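Startseite Magazin Schule Lesen Archiv Abo

Drucken | Per E-Mail versenden

Zwanzig Minuten ohne Arbeitsblatt

An einer Gesamtschule in Nellent lesen die Klassen jeden Tag, was sie wollen. Der Aufwand ist kleiner als gedacht, der Streit darüber größer.

Montag, 8. Dezember 2025

Um zehn nach acht wird es in Raum 14 still. Die Lehrerin hat nichts gesagt, sie hat sich nur hingesetzt und ein Taschenbuch aufgeschlagen. Nach und nach holen die Schülerinnen und Schüler der 8b ihre Bücher heraus. Ein Junge liest einen Comic über eine Antarktisexpedition, zwei Mädchen teilen sich eine Bank und haben denselben Krimi, aber nicht dieselbe Seite. Einer liest nicht. Er schaut ungefähr fünf Minuten lang aus dem Fenster, dann fängt auch er an.

Rajkumari Sisodia unterrichtet Deutsch und Englisch. Die freie Lesezeit hat sie vor drei Jahren mit einer einzigen Klasse begonnen, inzwischen machen die Jahrgänge fünf bis neun mit. Zwanzig Minuten am Tag, fünf Tage in der Woche, zusammen 100 Minuten. Das Buch darf jeder selbst aussuchen. Es gibt keine Note, kein Lesetagebuch und keine Inhaltsangabe am Ende.

Die Idee ist alt. In den Vereinigten Staaten und in Großbritannien kennen viele Schulen feste stille Lesezeiten, und auch in Deutschland gibt es sie in unterschiedlicher Form seit Jahrzehnten. Meist hängen sie an einzelnen Lehrkräften und verschwinden, wenn diese die Schule wechseln. In Nellent steht die Lesezeit seit März im Stundenplan, mit eigener Zeile und eigener Abkürzung. Das war im Kollegium umstritten.

Woher die Minuten kommen

Wer zwanzig Minuten am Tag vergeben will, muss sie jemandem wegnehmen. In Nellent wurden die Stunden am Vormittag um wenige Minuten gekürzt und eine Pause verlegt. Die Fachschaft Mathematik hat dagegen gestimmt, die Naturwissenschaften waren geteilter Meinung. Ein Physiklehrer, der namentlich nicht genannt werden möchte, hält die Regelung bis heute für falsch. Lesen sei Sache des Deutschunterrichts, und wer dort gut arbeite, brauche keine Extrazeit.

Sisodia widerspricht in einem Punkt. Im Deutschunterricht werde zwar viel mit Texten gearbeitet, aber wenig am Stück gelesen. Sie hat das in ihren eigenen Stunden einmal mitgestoppt. »Da kamen in einer Doppelstunde elf Minuten zusammen, in denen wirklich alle einen Text gelesen haben. Der Rest war Gespräch, Tafel, Arbeitsblatt.« Sie findet das nicht verkehrt, eine Doppelstunde ohne Gespräch wäre keine gute Doppelstunde. Aber wer ein Buch mit mehreren hundert Seiten schaffen soll, braucht Ausdauer, und die entsteht nur beim Lesen selbst.

Am meisten Widerstand kam am Anfang von den guten Schülern. Sie wollten wissen, wofür es Punkte gibt. Eine Neuntklässlerin fragte, ob sie in der Zeit auch Vokabeln lernen dürfe, das sei schließlich auch Lesen. Sie durfte nicht.

Was im Schrank steht

Lesezeit ohne Bücher geht nicht. Die Schulbücherei in Nellent ist ein ehemaliger Fachraum im Untergeschoss, mittags geöffnet und morgens um acht abgeschlossen. Deshalb bekam jede Klasse ihren eigenen Bestand. Den Grundstock lieferte das Antiquariat Tomar, das beim Aufräumen seines Lagers Jugendbücher kistenweise günstig abgab. Später kamen Spenden dazu und ein kleiner Posten neuer Titel vom Kinderbuchverlag Kakik.

Heute verzeichnet der Katalog für alle beteiligten Klassen 3787 Bände. Geführt wird er mit Meltorside, einem einfachen Ausleihprogramm, das auf einem alten Schulrechner läuft. Ausgeliehen wird per Unterschrift auf einer Karte, die Klassensprecher tragen die Karten am Freitag ein. 371 Bücher gelten derzeit als vermisst. Sisodia nennt die Zahl ohne Bedauern. Ein Teil liege vermutlich in Kinderzimmern, und dort gehörten Bücher ja auch hin.

Das Aussortieren hat mehr Arbeit gemacht als das Sammeln. In den ersten Spendenkisten lagen Ratgeber für Steuererklärungen, ein Kochbuch für Mikrowellengeräte, mehrere Bände eines Lexikons ohne den Buchstaben K und sehr viele Romane, die die Spender selbst in der Schule hatten lesen müssen. Was vergilbt ist, fliegt raus. Was riecht, auch. Eine Bücherkiste, in der man erst wühlen muss, bleibt nach Sisodias Erfahrung nach zwei Wochen unberührt.
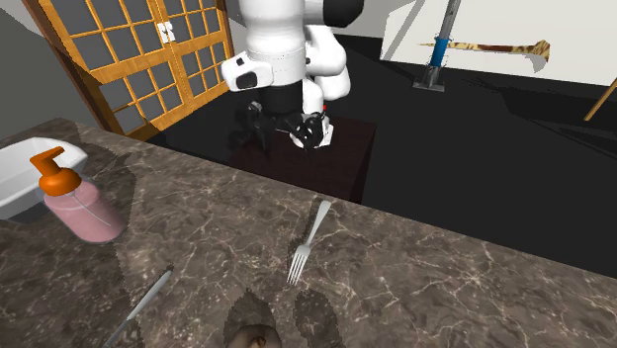

Viel Geld für Möbel braucht eine Klassenbücherei nicht. In den meisten Räumen in Nellent stehen die Bücher in Regalen, die vorher Ordner getragen haben, in zweien auf der Fensterbank. Wichtig ist, dass man die Titel sieht und dass ein paar Bände mit dem Umschlag nach vorn stehen, so wie in einer Buchhandlung. Ein niedriger dunkelbrauner Holzkasten, schlicht wie der Schrank hinter der Marmorplatte, eignet sich dafür durchaus: Auf seine Oberseite kommen die Neuzugänge und alles, was gerade empfohlen wird. Geschlossene Türen sind dagegen ungünstig. In der 6a waren die Bücher anfangs hinter Türen untergebracht, und es wurde erst mehr ausgeliehen, als der Hausmeister sie ausgehängt hatte.

Auch die Ordnung ist von Klasse zu Klasse verschieden. Die 5c sortiert nach Farben der Buchrücken, was jeden Bibliothekar schmerzen dürfte und trotzdem klappt. Die 8b hat nach Länge sortiert, von dünn nach dick. Das war ein Vorschlag der Klasse. Wer sich wenig zutraut, fängt links an und muss das niemandem erklären. Ganz links steht ein Heft von 58 Seiten, eine Geistergeschichte, die am Einband schon zweimal geklebt worden ist.

Dürfen es auch Mangas sein?

Die Frage kommt auf jedem Elternabend. In Nellent dürfen es Mangas sein, auch Sachbücher über Traktoren, auch Fanfiction, sofern sie gedruckt vorliegt. Zeitschriften sind nicht erlaubt, weil darin nach Auskunft der Lehrkräfte mehr geblättert wird. Das Handy bleibt in der Tasche, E-Reader sind ab Klasse acht zugelassen.

Manche Eltern hätten es lieber strenger. Eine Mutter wollte eine Liste mit wertvollen Büchern, von der die Kinder wählen sollten. Sisodia hat eine solche Liste geschrieben und an die Eltern verteilt, in die Klassen hat sie sie nicht gehängt. Sie vertraut darauf, dass sich der Geschmack verschiebt, wenn genug gelesen wird. Belegen kann sie das nur an einzelnen Kindern. Ein Schüler, der anderthalb Jahre lang ausschließlich eine Fußballreihe gelesen hat, ist über die Biografie eines Torwarts bei einem Buch über die Nachkriegszeit gelandet. Ein anderer liest immer noch die Fußballreihe.

Dazu kommt, dass freie Wahl auch das Recht einschließt, ein Buch wegzulegen. Das fällt manchen schwerer als das Lesen. In den ersten Wochen quälten sich einige durch Romane, die sie nach dem Umschlag ausgesucht hatten und längst nicht mehr mochten. Inzwischen gilt: Nach dem dritten Kapitel darf getauscht werden, ohne Begründung. Getauscht wird vor Beginn der Lesezeit, damit nicht die halbe Klasse am Regal steht.

Wenn die Lehrkraft mitliest

Die Regel, an der es am häufigsten hakt, betrifft die Erwachsenen. Wer die Lesezeit beaufsichtigt, soll selbst lesen. Keine Korrekturen, kein Klassenbuch, keine E-Mails. Mehrere Kollegen haben eingeräumt, dass ihnen das schwerfällt. Zwanzig Minuten sind für jemanden, auf dessen Tisch ein Stapel Klausuren liegt, eine lange Zeit.

Sisodia besteht trotzdem darauf. Die Klasse merke sofort, ob vorne jemand liest oder nur wartet. Sie selbst hat in diesem Halbjahr zwei Romane und einen Band Reportagen geschafft, dazu ein Jugendbuch, das ihr eine Schülerin mit der Bemerkung in die Hand gedrückt hatte, der Schluss sei blöd. Der Schluss war nach ihrer Meinung in Ordnung. Darüber haben die beiden danach auf dem Flur geredet, länger als über jede Lektüre, die im Lehrplan steht.

Solche Gespräche sind das, was von der Lesezeit nach außen sichtbar wird. Messen lässt sich wenig. Die Schule hat keine Vergleichsgruppe, und die Ergebnisse der landesweiten Tests schwanken von Jahrgang zu Jahrgang ohnehin. Wer beweisen will, dass zwanzig Minuten am Tag etwas bringen, muss sich auf Untersuchungen von anderswo stützen, und die kommen je nach Alter der Kinder und Art der Begleitung zu verschiedenen Befunden. Der Physiklehrer weist gern darauf hin. Seine eigene Lesezeit mit der 7d hält er übrigens pünktlich ein. Zuletzt las er ein Buch über Brückenbau.

Was weiterhin fehlt

Offen ist, wie es mit der Oberstufe weitergeht. Dort sind die Stundenpläne zu unterschiedlich für eine gemeinsame Zeit, und die Kurse lesen nach Vorgabe. Eine freiwillige Runde in der Mittagspause kam über vier Teilnehmer nicht hinaus. Auch Bücher in anderen Sprachen sind knapp. In der 5c werden zu Hause neun Sprachen gesprochen, im Regal stehen Deutsch und Englisch und ein einzelner Band auf Türkisch. Kakik hat zweisprachige Titel angeboten, über den Preis wird noch verhandelt.

Und das Geld für Ersatz ist jedes Jahr neu zu beantragen. Taschenbücher, die von Hand zu Hand gehen, halten nach den Erfahrungen in Nellent etwa zwei Schuljahre. Für den Januar ist ein Nachmittag angesetzt, an dem geklebt und foliert wird. Anmelden kann man sich auf einem Zettel neben dem Sekretariat, bis jetzt stehen vor allem Fünftklässler darauf.

In Raum 14 klingelt es um halb neun nicht, die Schule hat den Gong nach der Lesezeit abgestellt. Sisodia klappt ihr Buch zu und wartet, bis die meisten ihre Seite zu Ende gelesen haben. Dann beginnt die Englischstunde mit den Hausaufgaben von Freitag.

Drucken | Per E-Mail versenden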